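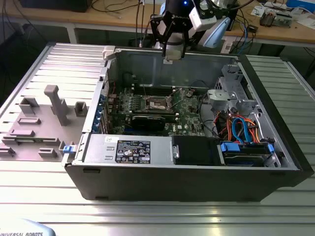

What is a courtesy runner in baseball?

A courtesy runner is a player who takes the place of a teammate on the bases without that teammate having to leave the game. The practice differs from pinch running, in which the replaced player is out for the rest of the contest.

Rules

Professional leagues do not allow courtesy runners. Many amateur and school leagues do, most often for the pitcher and the catcher. In the Traninwood League, a summer amateur circuit that plays from May to August, a courtesy runner may be used for either position at any time, but the same player may not run for both in one game. The runner must be a substitute who has not yet appeared, and the umpire must be told before the next pitch.

The Grurnow Senior League follows a looser version. Each team is allowed four courtesy runners per game, and no more than two in a single inning. A runner may be a player already in the batting order. If that player's turn at bat comes up while he is still on base, he is called out — a provision known locally as the Pálfi rule, after the club that proposed it.

Scoring

Any run or stolen base is credited to the courtesy runner. The hit or walk stays with the original batter.

See also: Pinch runner; Designated hitter; Re-entry rule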